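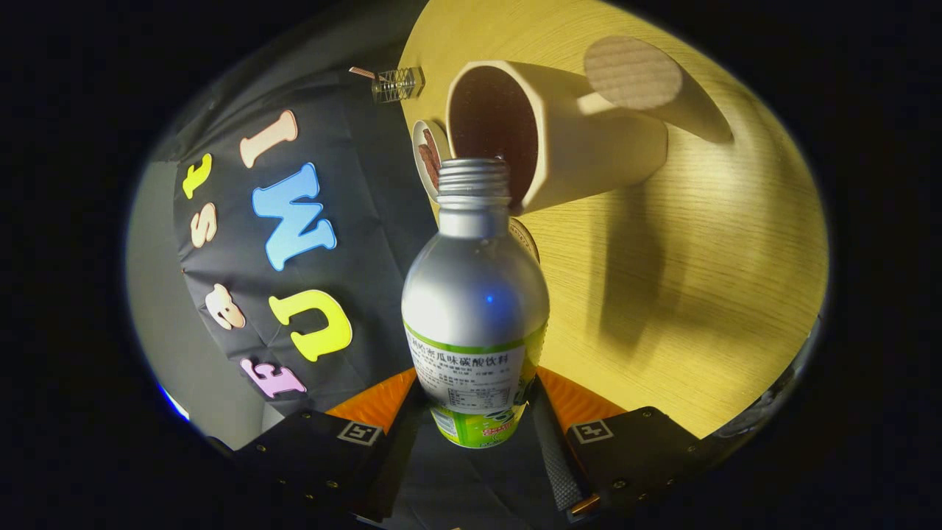 Wrist camera only vs wrist plus overhead: our grasp results

Posted in: Manipulation and learning

tarn_end
29/01/2021

Posting this because a few people asked in the last thread. We trained the same pick-and-place policy twice on hand-held gripper demos, 588 in total. One version saw only the camera on the gripper. The other also had a fixed overhead view. Same network, same training time, same test objects.

Over 127 test trials each, the wrist-only version did better on bottles and cans and worse on anything that had to be found first. When the object started outside the wrist view, it tended to drift about and then close on the nearest thing. With the overhead camera that mostly went away, but the final approach got sloppier.

The method is close to what Purificación Moya described in her Galtia workshop notes, except that we take finger width from the markers on the fingers and don't use an encoder.

pjb_servo

How cluttered were the training tables? If you only ever put one bottle on a bare surface I'd expect wrist-only to win.

tarn_end

Cluttered. The bottle demos have other containers behind the target, some lying on their side, and on one side there's a black cloth with coloured foam letters on it. We swapped the background between sessions.

Moorhen

I don't buy the comparison. An overhead camera that never moves gives the network an easy shortcut, it can learn the table layout and ignore the wrist view until late. You'd need to shift the overhead camera between demos before saying anything about two views against one.

We saw the same thing on the Stedham arm. Moved the fixed camera by a hand's width and it fell apart.

tarn_end

Fair point about the fixed camera. We didn't move it. I still think the bottle result stands, as the wrist-only policy never had that view to lean on.

Moorhen

It stands as "wrist-only is good at bottles". It doesn't show that the second camera made things worse in general.

quarterturn

Did you have any trouble with shiny objects? A bare aluminium bottle picks up highlights on the shoulder and our depth estimate hates it. We went RGB only in May and never went back.

tarn_end

RGB only here too, so I can't say anything about depth. Highlights didn't seem to matter much. Marker detection was the bigger nuisance — if a finger marker is badly lit you lose the width for a few steps and have to interpolate. We dropped any demo with long gaps.

V. Alcaraz

How many did you drop? I ask because in the Zamville data we threw out over 400 on the same rule and later found that most of them were the harder grasps, with the hand turned. The policy then looked fine on upright objects and poor on everything else. I'd check what your filter removes before you retrain.

tarn_end

I haven't split them by grasp type. I'll do that on Monday.

pjb_servo

Visitación's point is worth a thread of its own. We had the same bias and blamed the network for weeks.

Dudás_fan

Any chance of the training config? I'm at 1000 epochs on something similar and the gripper still opens late.

tarn_end

Will upload it with the split. For late opening, check your latency matching first. Ours was out by several control steps and it looked exactly like what you describe.

Moorhen

If you do rerun it, please move the overhead camera. Even three positions would tell us something.

tarn_end

Three I can manage. The stand is bolted down, so give me a couple of weeks.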